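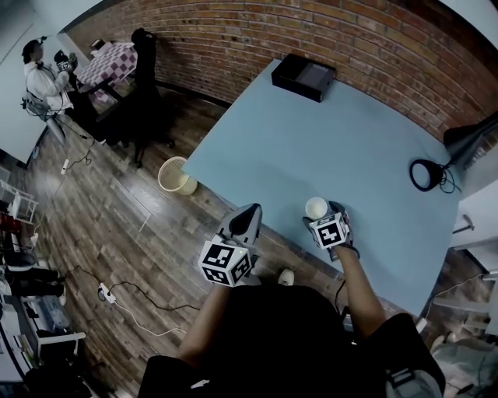
Bouchra Shawky thinks we should stop comparing jaws until the tracking is the same on both hands, and she wrote as much in the margin of last week's sheet: "You are measuring cubes, not fingers." I half agree. Splitting the two questions from today on.

Thursday, October

Setup: Skandance hand grippers, pointed fin jaws on both, one marker cube per gripper. Blue table by the brick wall. Paper cup as the only test object. Desk lamp stays at the far end of the table for every run, base position taped.

Job for the day was cup pick and place, right hand first, then left, then a handover between the two. Old jaws are the flat Ifans pads, new ones are the fins. Same cup size throughout, new cup whenever the rim creased.

Pads, right hand: 72 tries, 6 dropped. Most drops came on the lift, cup turning in the pads as it left the table.
Fins, right hand: 72 tries, 2 dropped. Both were me closing too early and pushing the cup over with the tips.
Left hand not finished. Got through the pads and ran out of time on the fins, so no number for it yet.

The fins wrap the cup and it stays upright, but they also squeeze it out of round if I pull the trigger all the way. With the pads I can feel the stop. With the fins I can't, and I end up watching the cup to judge it. Aicha Kabbaj tried a set after lunch and said the same thing without my asking. She wants a hard stop on the trigger. Easy to print, will do it before the next session.

Tracking: 797 frames lost on the left cube over the whole morning, 300 on the right. Checked the cube faces for scuffs and found one soft corner on the left. Swapped the left cube for the spare and the losses went down, but I only ran it for a short while and didn't log a proper count. Wrist angle may be part of it too. I hold the left lower when I'm waiting on the right.

Handover is poor with either jaw. The cubes bump if I come in straight. Coming in with the left hand rolled outward works better but hides a face.

Rotimley controller dropped its connection once, before the first run. Restarted, fine after that. Ambridge mounts are holding, one screw on the right needed a quarter turn.

To do
Print trigger stop, two thicknesses
Reprint left cube faces, matte paper
Finish left hand, fins
Rerun the right hand with cubes swapped, for Bouchra
Order cups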